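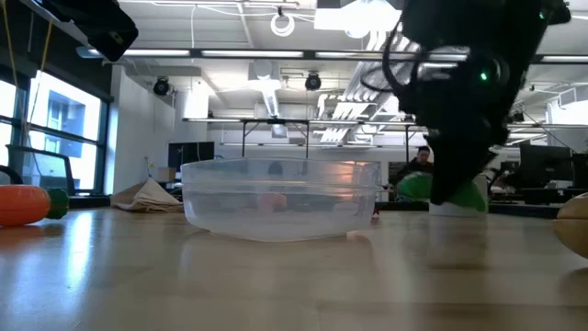 Clear container, orange toy carrot at left.

Soline Play Materials Board
Topic: Storage for toy produce, clear or opaque?

Flondeo
Posted 8 Aug 2020
Members are invited to comment on the storage of toy vegetables in shared rooms. Our center has adopted clear plastic containers without lids. Staff can confirm the contents at a glance, and children return the pieces with less prompting. The previous practice was a canvas bag.

Stornel
I must respectfully disagree. Clear plastic clouds with repeated washing, and the advantage is lost within a season. Our office replaced 74 clear containers last August and has used opaque bins with printed labels ever since.

Dudek
The labels presume that the child can read. Ours are 4 and 5 years old. Which washing method was used?

Stornel
A commercial dishwasher, on the standard cycle. I accept that hand washing may give a different result.
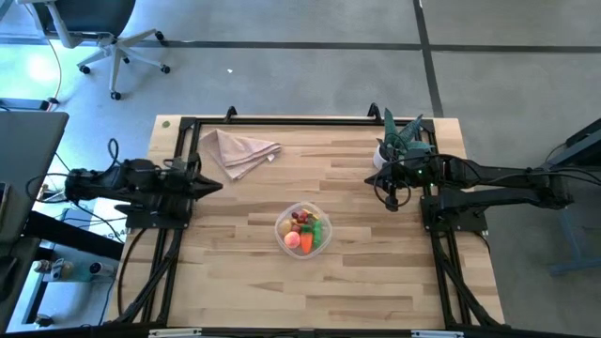 Page 5

Flondeo
We wash by hand. The second photograph shows the container in the middle of the table with an assortment of produce in it. The folded pink towel is the type we issue for drying, and it should be laundered separately from kitchen linen.

Dudek
I would move the potted plant to a shelf. Long leaves of that kind are pulled at constantly, artificial or otherwise.

Stornel
Agreed on the plant. My position on the container is unchanged.

Flondeo
The plant will be raised with the room supervisor. Please send washing instructions for the opaque bins to this thread.

Topic viewed 589 times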